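Search Search docs… Clear

# Flitik: a small collection of repeating surface patterns

Flitik collects drawn and printed surface patterns (floral, grid, stone, mixed) for people who study textile and wallpaper design. Version 3.

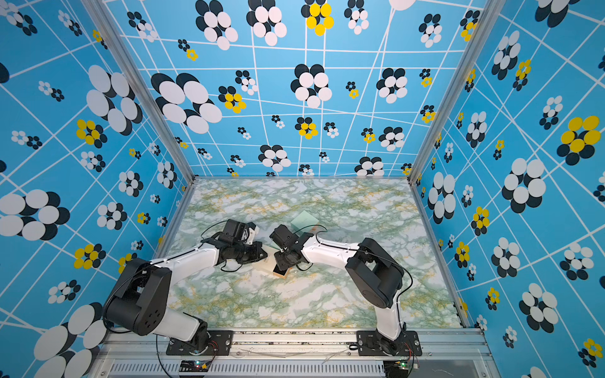

## What is inside

The collection is divided into 40 folders. Every folder holds one pattern family, with the full repeat, the single motifs, and a short text file named `notes.txt`. The notes are written by hand. Please read them before you use a family, because the naming of colors is not the same in all folders. Kumiko Hirose and I tried to make it equal, but the older notes follow the Vesley color names and we did not want to change what the first author wrote.

The main groups are:

- `floral/` – stylized flowers, from very small to very large motifs
- `grid/` – straight, bent and irregular grids
- `stone/` – marble and terrazzo imitations
- `mixed/` – a flower or leaf motif laid over a grid

## File format

All repeats are saved as SVG and PNG. The PNG files are made from the SVG, so if you find a difference, the SVG is the correct one. Some families in `stone/` have only PNG. They were scanned from paper by Kiyoshi Amano and we have no vector source for them.

The repeat size is written in centimeters in the notes. For the half-drop repeats, please look also at the line `offset`. If this line is missing, the repeat is a straight one.

## How to use it

1. Download the archive and unpack it in an empty folder.
2. Open `index.csv`. Each row is one family.
3. Choose the family and copy the full folder, together with its notes.
4. For printing on cloth, add a margin of 30 mm on all sides.

The script `tile.py` puts the repeat side by side and saves one big sheet. It needs the Pillow library and nothing more. With half-drop repeats it is slow, and I am still looking for a better method.

## Known problems

- In `mixed/`, 2 families have a visible seam when they are tiled vertically. Mayu Nakajima is redrawing them.
- Black in the older floral files is a very dark blue. On screen it is hard to see, on cotton it is clear.
- The word "scale" means the size of the motif in some notes and the size of the repeat in others. I am sorry for this. It will be corrected family by family.

## License and credit

You may use the patterns for study, teaching and personal work. For commercial printing please write to us first. If you show a pattern in a publication, name the collection and the author from the notes, for example "Flitik, drawn by T. Nomura".

Corrections are welcome – also corrections of my English. Please send one message for each family and write the folder name in the subject line.

Maintained by Tin-yau Wan.

Last updated: September

Related
- Flodau: border and edging patterns
- Kuroda stencil index
- Vesley color names, plain list
- Notes on half-drop repeats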